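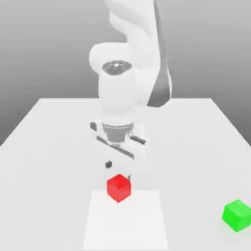

Let Small Towns Keep Their Paper Bus Schedules

2 min read

Our transit office plans to stop printing bus schedules in December. Riders will be told to use the Jolum app. I think the office should keep printing them.

The printed schedule costs riders nothing and fits in a coat pocket. It works with a dead phone. It shows the whole day at once, so a person can see that missing the 2:40 means a long wait at Okonkwo Street. The app shows the next two buses and makes you tap for the rest.

The office says printing cost $489 last year. That bought enough copies for the library, the clinic and the senior center. I have seen no figure for what the app costs, and I asked twice.

I use the app myself. It is good for delays and for routes I don't know. But my neighbors on the early route to the Ikier plant have ridden it for years with a folded sheet on the refrigerator, and the new plan gives them nothing they asked for.

If money is the problem, print fewer. Put 100 at the library and 40 at the clinic, and post a large copy at every shelter. Then look at the racks in the spring before deciding anything else.

This site uses cookies. Accept | Settings

© Veduvance Local Opinion | Contact | Back to top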